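Wrist frame offset fault (Grolitz simulation)

The wrist frame offset fault was a calibration error in the Grolitz household simulation, a virtual test room used to develop tidying and table-clearing routines for a two-armed robot. The fault caused the gripper to close beside an object while the control software reported a completed grasp. It was first recorded in December by Dima Kassab, who noticed that the success log and the rendered views did not agree.

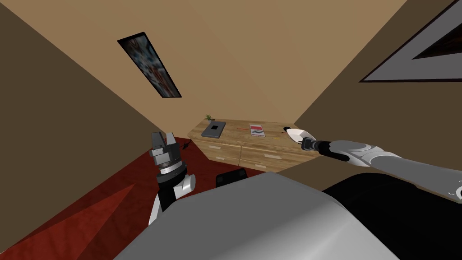 Seyoum Institute - Department of Robot Safety

Background

The Grolitz room contains a low dresser within reach of both arms. Motion plans are produced by a planner named Clutix and checked against a model of the room before they are carried out. Each wrist has its own coordinate frame, from which the position of the fingers is calculated. An error in this frame is not visible to the planner, which treats the stored value as correct.
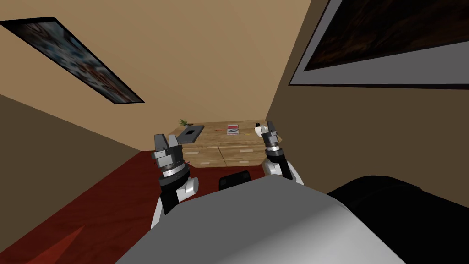
Both arms raised toward the dresser in the simulated room.

Description of the fault

An update to the arm model moved the origin of one wrist frame by 7 millimeters. The collision checker continued to use the older value. On soft or narrow objects the difference had little effect, but on rigid tableware one finger could meet the rim early and push the object away. The grasp monitor measured only the commanded finger travel, and therefore recorded a success whether or not anything was held.
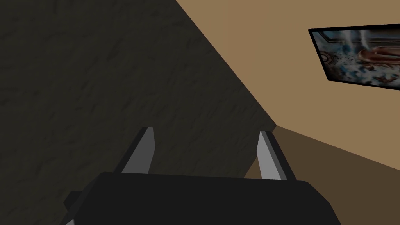 In a review led by Elfriede Lehner, 20 of 2000 logged runs were replayed with contact forces displayed. The replays confirmed that the arm sometimes continued to the next step with nothing between its fingers. Jianguo Cheng traced the mismatch to the two stored wrist values - a duplication that had been present since the first release.

Plates received particular attention in the review. A plate standing on its edge leaves little clearance on either side, and a small sideways error decides which finger touches first.

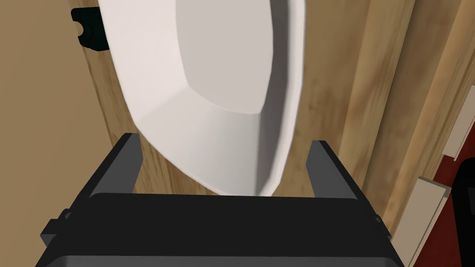
The safety concern was the transfer of the same settings to physical equipment, where a false grasp report could lead to dropped or broken dishes near a person. Asnakech Berhe suspended all such transfers until the fault was corrected.

Correction

The duplicate value was removed, and both programs now read a single file. The grasp monitor was also changed to require contact on 2 opposing surfaces before reporting success. A separate tool, Radidar, compares the wrist frames at startup and stops the run if they differ.

See also: Clutix; Grasp monitoring; Radidar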